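The long road to Nidton town hall 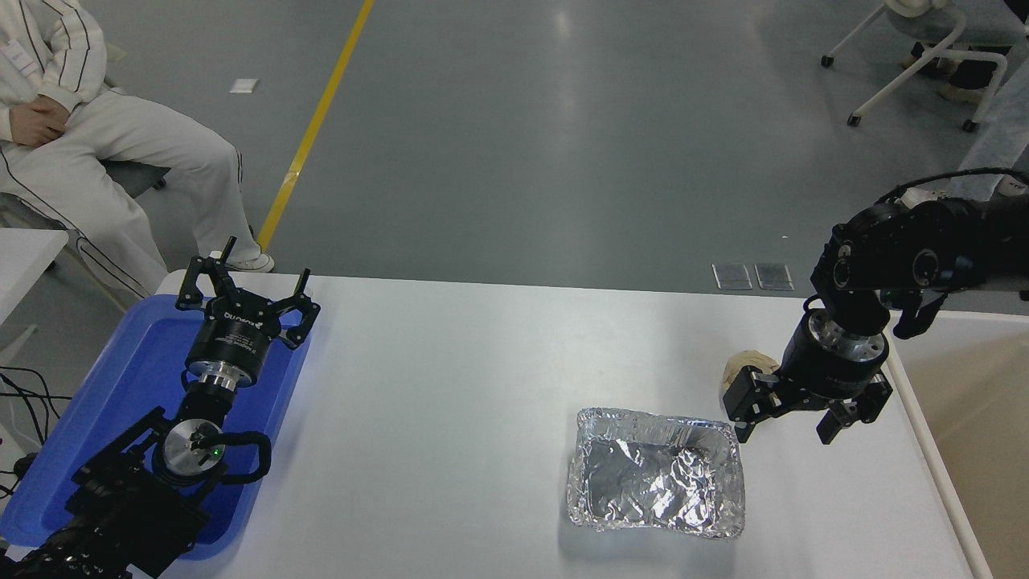

So why would anyone drive 51 miles to watch a mayoral debate in a town of 1078 voters? Local races are where I still hear a candidate answer what was asked, and I'd missed that.

I got to Nidton early and grabbed a seat near the radiator (big mistake, I roasted). Martim Seixas, the sitting mayor, was already working the front row, shaking hands and asking after people's knees. Lok-yiu Chow, who's running against him, stood by the coffee and mostly listened. She's quieter than her flyers!

The fight this year is over Tikwood Road. Seixas wants to widen it before the new housing goes in. Chow wants the money spent on the water mains first, and she brought a folder of repair bills to wave around - which she did, a lot. He called her plan timid. She asked him when he'd last driven Tikwood after a hard rain, and he laughed and said Tuesday.

Last time Seixas won with 589 votes, and he told me afterward that he doesn't expect it to be that comfortable again. Chow wouldn't guess. She'd been knocking on doors since May, she said, and her shoes were shot.

I stuck around to help stack chairs, then got pulled into a long argument in the parking lot about whether the bus from Geltuvau should stop at the school. I'm for it. The man with the truck was very much against.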